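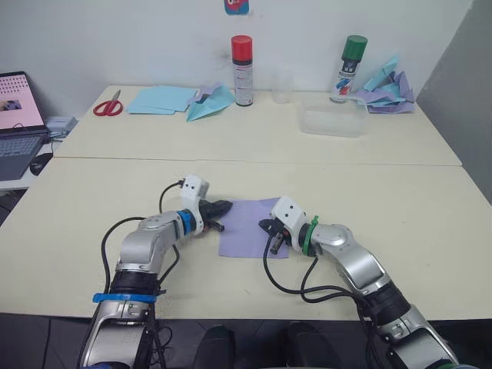
03/02/2018 — Purkwood bench, paper folding, rules revision

Going over the cell rules again before the next block of runs. Changes so far:

Sheet goes down flat and square, one at a time. A creased sheet is not reused.

Speed cap for shared-bench work set to 176 mm/s at the gripper, both arms. The old 600 stays for free-air moves only, with all hands clear of the near table.

Cable slack: check through the full wrist range before enabling, left then right. Retape if a loop can reach the fingers.

Scissors and cans stay on the rear table. Nothing loose goes between the arms.

Log format per Prevlow sheet, run number first. Last number used was 1014 — do not restart the count.

Still open: stop button reach from the laptop side. Measure Monday.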